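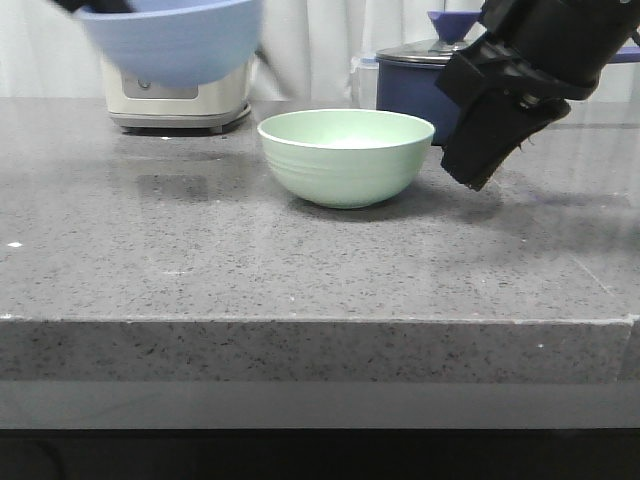
Jinlong Xiao asked after the May edition of this guide whether the bowls go out before the cooker is plugged in or after, as the old steps put both in the same line. They are separate steps now. Bowls first, power last.

## 4. Setting up the counter

Applies to the Jendach compact cooker and the Kokholm bowl set. A small lidded pot can share the same counter.

1. Wipe the counter and let it dry. Grit under the base will scratch stone.
2. Set the cooker on its base with the front button facing you. Leave 9 inches clear between the back of the cooker and any wall.
3. Tie back or remove any curtain behind the counter before you cook.
4. Put the pot toward the back, lid on. Turn the lid until it sits flat.
5. Place the serving bowl in the middle of the counter, open side up, where you can reach it without passing your arm over the cooker.
6. Keep the second bowl to one side until you need it. Do not store it on top of the cooker.
7. Plug in the cooker. Press the front button once — the fan starts after 2 seconds.

**CAUTION:** The top of the cooker gets hot. Bowls, lids and cloths must be off it before you switch on.

**Note:** The Kokholm bowls are for serving and mixing only. They are not rated for use inside the cooker. Food should cool to 70°C or below before it goes into them.

### 4.1 Moving food to the bowl

1. Switch off and unplug.
2. Wait for the fan to stop.
3. Hold the serving bowl by the rim and bring it next to the cooker. Use tongs for solid pieces and a ladle for anything with liquid.
4. Return the bowl to the middle of the counter.

If a bowl has dried food on the inside, soak it in warm water before washing. Scouring pads leave marks on the rim.

### 4.2 Replacement parts

Bowls are sold singly as part 77. Pot lids and knobs are ordered separately from Drorkent. Have the number from the underside of the pot ready, as the older Correa lids look the same but sit loose.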